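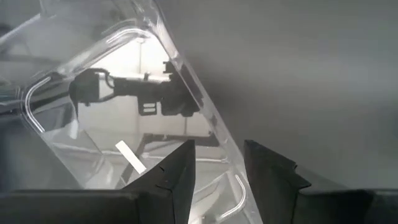

Vasilică Anghel wrote back to my first draft within the hour to say that a marble mosaic doesn't fail at the stone, it fails at the grout, and would I please stop blaming the quarry. I've kept his email pinned above my desk ever since, partly because he's right and partly because it rearranged this whole section. I had planned to talk about porosity for pages and pages (I do love porosity), but most of what we saw on the Hostberg samples happened in the joints.

So, the joints. We laid two panels of honed white marble mosaic from the Brandham yard, both on the same cement backer, both with 2 mm gaps. One panel got the plain cement grout that came with the order. The other got Brurnitness, the ready-mixed stuff that Benoît Fleury swears by and that I'd never used before May. I did all the grouting myself, and I'm slower than a proper tiler, so the plain mix had begun to stiffen by the time I reached the far corner. Please bear that in mind when you read the numbers!

Each panel had 175 joint crossings, and I marked every one of them in pencil on a tracing sheet. After the wetting and drying runs I went round with a hand lens and a cup of tea and checked for hairline cracks. The plain panel had over 80 cracked crossings. The ready-mixed one had far fewer, though I'd rather not lean on that until we've repeated it with someone quicker on the trowel. The cracks also bunched up in that far corner, just where you'd expect them to if my slow hands were the trouble.

Staining was the bit I hadn't seen coming. Ziółkowski's earlier note on polished tiles had the colour creeping in from the face, but in our honed ones it came in sideways, from the joint, and left a faint yellow rim round each piece while the middle stayed clean. A sealer brushed over the top did very little for it. Sealing the edges before laying helped a lot more – it's fiddly, it takes all morning, and I'd still do it again for a shower floor. For a splashback I probably wouldn't bother.

Figure 2. General view of the bench.

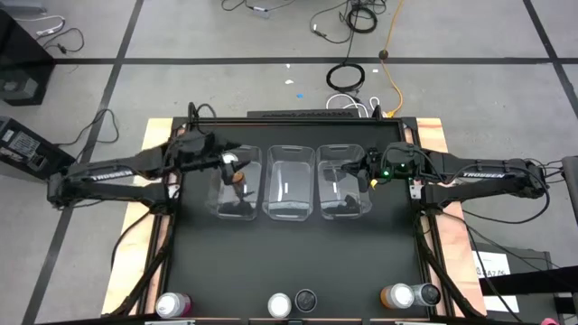 4.3 Cutting losses and sheet backing

Mesh-backed sheets are lovely until you have to cut them. Ours frayed along the blade and let go of the small pieces at the edge, so I ended up sticking those back one at a time. Paper-faced sheets held together much better through the saw, but you can't see the joints until the paper comes off, and by then the adhesive has started to grab. Benoît's way round this is to wet the paper early and nudge the pieces while there's still some give, and I've come round to doing the same.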